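4.2 Does sorting by color tell us anything?

Tseng and Lui treat color grouping as a sign that a person has a plan for the table. We doubt it. In the Drotdale sessions, 12 adults were given small plastic blocks and told only to "tidy up." Most put like colors together, but color was the easiest thing to notice, and a habit picked up in childhood would give the same result. The Planditz scoring sheet has no way to tell the two apart, and we found no repeat trials.

Figure 3. Blocks grouped by color on a wooden board; the two green pieces, a star and a cylinder, differ in shape.
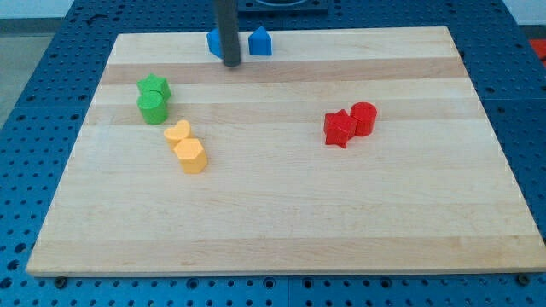

Would sorting by shape be a better test?
Perhaps, but only if color were held constant, and none of the 6 studies we reviewed did that.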